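Packing helpers wanted, Zukusstead (part-time, from September)

Mendeneo is a small shop for second-hand clothes and small things for the home. We sell mostly by mail. Our workroom in Zukusstead is now too busy for the people we have, and so we are looking for 4 helpers to wrap and pack orders. In a normal month we send 600 parcels, and before the holidays it can be 1000.

The work is done at a long table in the same room where the clothes are kept. You should not mind a full room. 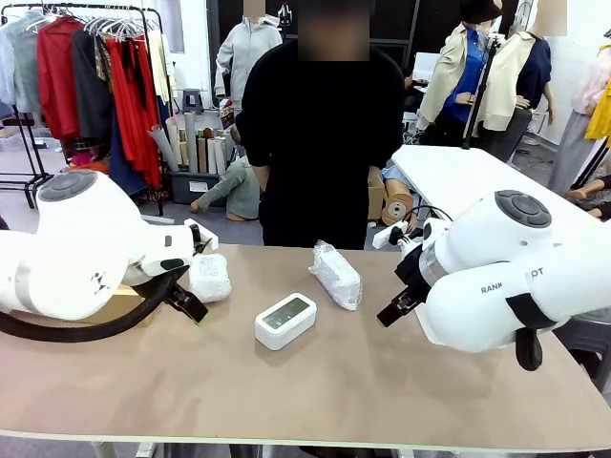

The packing table, with wrapped items and the clothes rack behind.

What you will do

You take the item, check it against the order slip, and wrap it in bubble wrap. Small items with a screen, for example desk clocks, need two layers and the tape must never touch the screen. Long items are wrapped along the length first and then the ends are folded in. Clothes are folded, not rolled, and go in paper. Please do not use bubble wrap for clothes, it makes the parcel big and the customer pays more for the post.

When an item is ready it goes in a plastic bin. We put things down in the bin by hand height, we do not drop them. A bin should never be filled higher than the rim, also when there is only one small thing left.

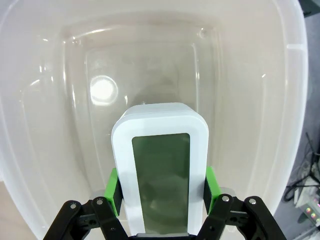 One of the bins, with a white item held between two gripper fingers.

At the end of the shift you wipe the table, put the hangers back in order by color and write in the book which materials are low.

Who we look for

No experience is needed. You should be able to stand for some hours and to read an order slip in English. It is good if you have patience with tape. We had very good helpers who were students and also one who was retired, so age is not important to us. If you have worked with clothes before, please tell us, we sometimes need a person for steaming and small repairs.

Hours and pay

Shifts are four hours, in the morning from 8:30 or in the afternoon from 1:00. You can take two to five shifts in a week. Pay is by the hour and it is the same for all helpers. The first shift is a trial, and it is paid also. Tea and coffee are free, lunch you bring yourself.

How to apply

Please write a short letter to Tadeusz Rutkowska, Mendeneo, Zukusstead, or leave it at our front desk. Say which shifts you can take and when you can start. A resume is welcome but a few lines are enough. We answer every letter, but it can take up to two weeks.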